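How to budget for your first robot arm

I get asked this a lot, so let me save you some grief! Start with the job, then price the arm. I went with a Zareo and spent 2 evenings listing everything else it needed - stand, cables, spare fingertips, a proper table. My list ran to 32 lines.

Next, put money aside for things to pick up. Toy fruit, foam cubes and a bamboo steamer cost very little and keep you busy for weeks. Keep 8 per cent back for breakages (I wish I had).

Last, ask for the delivery charge in writing. Gallagher quoted me £97 to Zultdale, and I'd forgotten to allow for it. 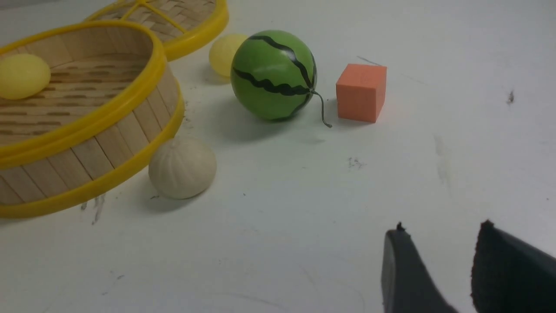
Steamer, yellow balls and the little watermelon

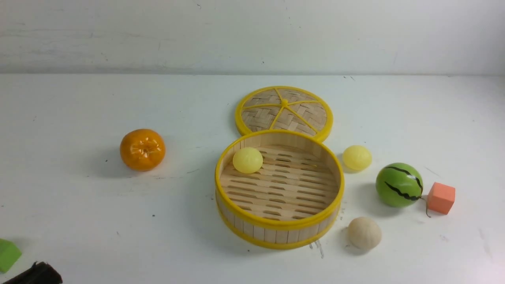 Filed under: Buying and Planning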